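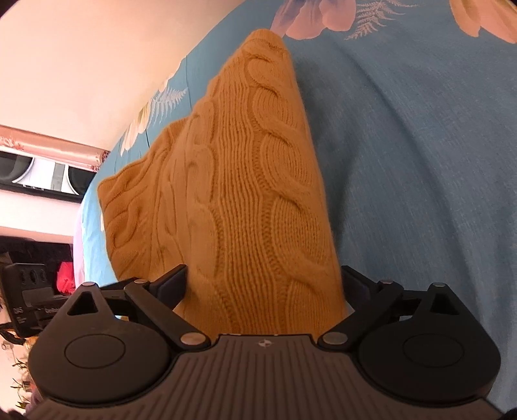 Hekdale Boxing Night: your questions

When do doors open?
At 6 p.m. in November, with the first bout an hour later. There are 800 seats and every one has a great view!

How many title fights are there?
Two, and we can't wait. Slavica Petkov defends her belt in the main event.
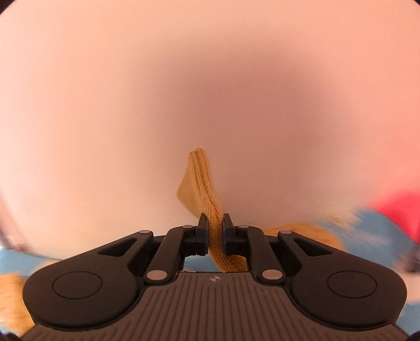
Mustard-yellow knitted sock

Can I watch from home?
Yes — the whole card streams free on Arruda.

What should I wear? 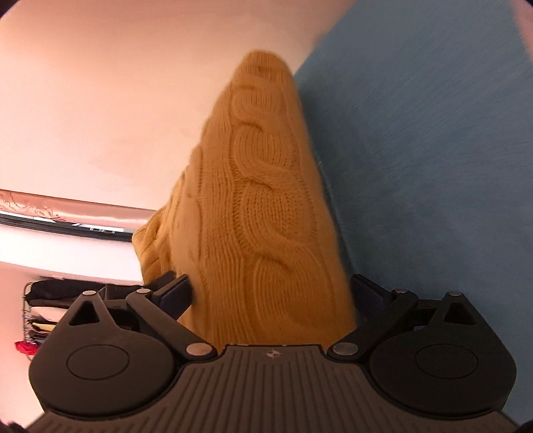

Ringside at Hekdale gets chilly before the crowd arrives, so bring layers. A cable-knit sweater like the mustard one is perfect, and yellow is Petkov's color too!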